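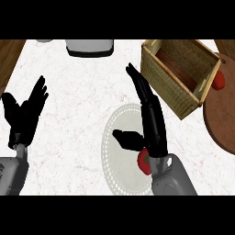 **Folholm special meeting – are you voting for the share class merge or not?**

**pennyloafer_ed**

So I finally sat down with the proxy booklet last night and I'm more confused than when I started. I've held Folholm B shares since my dad passed them on to me, never voted once in my life, and now I've got a white card from the company and a blue card from Denent and both of them are telling me the other side is out to rob me.

What I think I understand: there are A shares (the Domański family, ten votes apiece) and B shares (the rest of us, one vote). The board wants to fold them into one class, and the family gets paid for giving up the extra votes in the form of 12 new shares for every ten A shares they hold. Denent owns 18 percent of the B's and says that's way too generous.

Is it? I like the ferries, I like the dividend (when there is one) and I would really like to not do something dumb.

**harborlights**

Welcome to the fun! I'm voting yes and I've already mailed the white card.

My thinking is pretty simple. I've complained about the ten-vote shares on this board for years. The family has run Folholm like a private club, and every time anybody wanted a say on the fleet order or the terminal leases we got a polite letter and nothing else. Now they're offering to give it up. Yes, they want a sweetener. I'd pay more than that to be rid of the setup, and if this gets voted down I don't see them coming back with a better deal. They don't have to.

**Tugboat Annie**

> I'd pay more than that to be rid of the setup

Would you though? Read the part near the back about the lockup. The family can't sell the new shares for two years, fine, but they can *pledge* them. And they keep the right to name two directors even after the classes are merged. So we hand over extra stock for the control and then they hang on to a chunk of the control. I've got no love for Denent but they are right on that one.

I'm a no unless the board seats come out.

**harborlights**

Two out of a whole board, Annie. They name pretty much everybody now. I don't get how that's a step backward.

**Tugboat Annie**

Never said backward. I said we're paying full price for a partial thing. If I buy your car I don't expect you to keep the back seat.

**joar_s**

Joar Solberg here, I use my real name on this board and probably shouldn't. I was at the information session in May, back when this was only a "review of the capital structure." Embla Hägglund chaired it and I asked her straight out if the family would keep nomination rights. She said that hadn't been settled and that the independent directors would look at it. I believed her then and I mostly believe her now, but I can't find one line in the booklet about what the independent directors thought of it. There's a fairness opinion on the exchange ratio. On the nomination rights there's a paragraph that says they exist.

Leaning no, could be talked out of it.

**pennyloafer_ed**

OK so can I ask the really basic thing – why does Denent care so much? Their letter makes it sound like they're standing up for people like me, and I'm sorry but I've gotten a few letters like that in my life and they usually came with a bill.

**quietcove**

They care because of Lodari. It's all anybody was whispering about in the fall. Lodari wants the freight routes, it couldn't get them while the Domańskis had a lock on the votes, and Denent bought in thinking the whole company would be in play once the lock came off. They want the merge to happen! They just want it on cheaper terms, so that their slice is bigger when an offer shows up.

**Tugboat Annie**

Do you have anything on Lodari besides whispering? I've seen that story go by a bunch of times and it always leads back to somebody's cousin.

**quietcove**

No document, no. Fair enough. But read Yeshi Negussie's letter for Denent again, the bit on "strategic options for the cargo business." You tell me who else that's meant for.

**joar_s**

Could be meant for anyone with boats, to be fair to her. I read it as a hint too, but a hint isn't an offer and I wouldn't vote on the strength of one.

**mr_ballast**

I'll be the grouch. I'm voting yes, and my reason has nothing to do with fairness. I'm old, I want a takeover premium, and I don't much mind who pays it. One class of shares gets me closer to that. If the Domańskis walk off with a few extra shares along the way, well, my piece gets a bit thinner and the price gets a lot better. I can live with it.

What I can't stand is Alvar Bråten popping up in the papers as "spokesman for the small shareholders." Who picked him? I'm a small shareholder and I never got a call.

**harborlights**

Ha, same. I think he has a mailing list. He did get the company to put the booklet up online in a version that opens on a phone, so I'll give him that much.

**Tugboat Annie**

He also recommended voting no, so he's my favorite now.

**pennyloafer_ed**

Another dumb one. If I already sent in the white card and then send the blue one, do they both count? Asking because my wife filled in the white one while I was reading this thread – she's very efficient.

**joar_s**

Only the last dated one counts, so put the date on clearly. You can also change it online with the number printed under your address. There's a help line, and when I called I got a very patient woman named Ilaria Sartori who walked me through the whole thing. She won't tell you how to vote (I tried). Cards have to be in by 18 Dec 2020, and that means *in*, received, so don't trust the mail at this time of year.

**harborlights**

Seconding the online route. Mine showed up as received after I'd already given up on it.

**pennyloafer_ed**

Thanks, all of you. I've read the nomination part again and I think Annie's got me, at least halfway. My wife still says yes. They're in both our names so we're going to have to talk this out over supper.

**mr_ballast**

Vote yes and buy her something nice with the premium.

**Tugboat Annie**

There is no premium, there's no offer! Ed, if you two do settle on no, use the blue card. Crossing things out on the white one is how mine got thrown out at the last annual meeting.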